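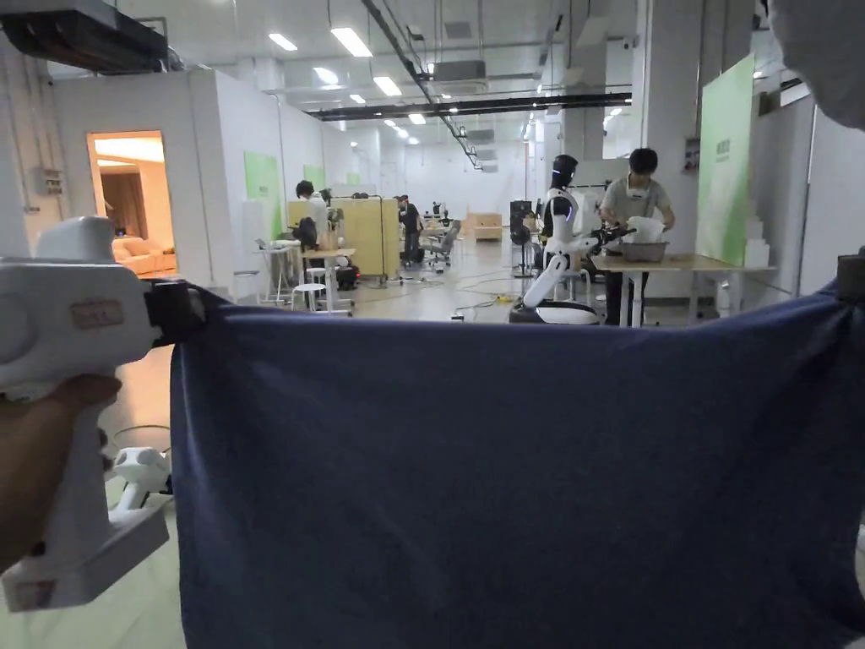 I got to the laundry at five in the morning, which I'd been told was late. The woman who runs Lundgren had already been there an hour and was on her second thermos. She waved me into the folding room, handed me a cup and said, "You can ask me anything as long as you don't ask me about fitted sheets." So of course I asked her about fitted sheets.

"You tuck the corners into each other and then you do your best," she said. "I've been at it 39 years and I still do my best. Next!"

Lundgren washes for the hotels down on the lakefront, plus a couple of restaurants and the Gondulico, the old bathhouse up the hill with the terrible parking. The Gondulico alone sends down 212 towels on a busy morning in October, when the steam rooms fill up with hikers. (I've been one of those hikers. I felt a little guilty.) She told me towels are the easy part. What she really likes is table linen, and she got quite worked up about it.

"Wine is fine. People panic about wine, and they pour salt on it, and then I have wine and salt. Just leave it alone! Candle wax is fine too. You know what I hate? Lipstick. And that yellow sauce they do at the Prinari, I don't know what's in it and they won't tell me."

I asked if she'd tried asking the chef. She had, twice. He sent her a jar of it as a present.

She didn't start out in laundry. She came to Vusemberg at nineteen to work one summer making beds, got moved down to the basement when somebody quit, and found she liked it down there. "It was warm and they left the radio on. Upstairs you had to smile all day." When the hotel closed its basement laundry she bought two of the machines and rented a garage. One of them is still running, over by the back door, and it makes a noise like a bus going downhill. She says she can tell from the noise how far along the cycle is. I tried to learn it while we talked and got nowhere.

What about doing laundry at home, I wanted to know. Did she have some fancy method?

"I use less soap than you do," she said. "I don't know how much you use, but I use less." She also shakes everything out hard before hanging it, and she never irons a pillowcase. "Who's looking at it? I'm asleep." I can't tell you how happy that made me.

We had to stop around seven when the first van came back, and she put me to work on napkins. In half, in half again, edges toward you. I did a stack of them and thought they looked pretty good, and she picked up the top one, looked at it for a while and refolded it without a word. Then she did the next one.

"Come back in the spring," she said when I was putting my coat on. "We get the wedding tablecloths then. You can carry."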